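Home | Issues | Articles | Authors | Search | Next article

3. Living with felt: what people told me about wear

I should own up early that I came to this part of the study as a fan. I grew up in a house with grey felt on half the shelves, and I still like the stuff more than a researcher probably should. So when I set out to ask people in Gidden how they felt about theirs (sorry, it's hard to avoid the word), I expected a lot of fond stories and not many complaints. 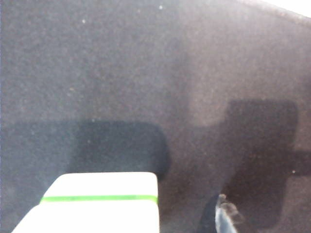

Figure 1. Dark grey textured fabric of a felt-like kind, with tiny lighter fibres showing across the surface.

Hertta Ruotsalainen told me quite firmly that I was asking the wrong thing. People don't mind a cloth wearing out, she said, they mind it looking worn before it is, and a grey felt can look tired within a month and then stay exactly that tired for twenty years. I wrote it down on the back of my question sheet and ended up redoing half of the questions that evening.

3.1 How I went about it

The postal survey brought in 623 usable replies, and I read every one of them, margins included. The margins were the best bit! People were asked to pick one felted or felt-like thing they used at home and to say how old it was, what it was for, how they cleaned it and whether they would buy it again. After Hertta's remark I added two more questions to the follow-up visits, one on when the thing had first looked old to its owner and one on when it had first failed to do its job. I had been treating those as the same moment, which now seems daft.

The visits were to homes in Gidden and in Tanabe, and I sat at a great many kitchen tables. I didn't use a recorder. I find people tidy up their sentences when one is running, and I wanted the grumbling left in. My notes were typed up the same night, and anything I couldn't read I left out.

3.2 Pilling, fluff and the light

Pilling came up first nearly everywhere. Table runners and chair pads were the worst for it, and owners talked about the little bobbles with real irritation, as if the cloth had let them down on purpose. Very few said the bobbles had stopped the thing working. A pad with bobbles is still a pad, and when I pushed a bit, most people agreed with that and went on being annoyed.

Fluff was another matter. A dark cloth shows pale hairs and lint, a pale cloth shows crumbs and tea, and people with both kinds in the house tended to think that whichever they'd bought last was the mistake. One reply from Tanabe said only "grey, never again" and left the rest of the form blank. I have kept it in the totals under colour.

Then there is the light. I hadn't planned to ask about it at all, but it kept turning up. The same runner would be called brown by one member of a household and blue by another, and each of them would carry it over to the window to prove the point. Lamps made it worse. This matters for the study because several of the people who reported fading had nothing to compare the cloth with except their memory of it in the shop, under shop lighting. I've marked those answers as doubtful and treat them separately in section 5.

3.3 Cleaning

Advice on cleaning travels through families and hardly ever comes from the label. Brushing was the usual method, then a damp sponge, then (for the brave) a cool wash and drying flat. I met people who brushed in one direction only and were quite strict about it, though none could say where the rule came from. My own mother did the same. I asked her about it in December, while I was writing this up, and she said it was so the cloth would know where it stood.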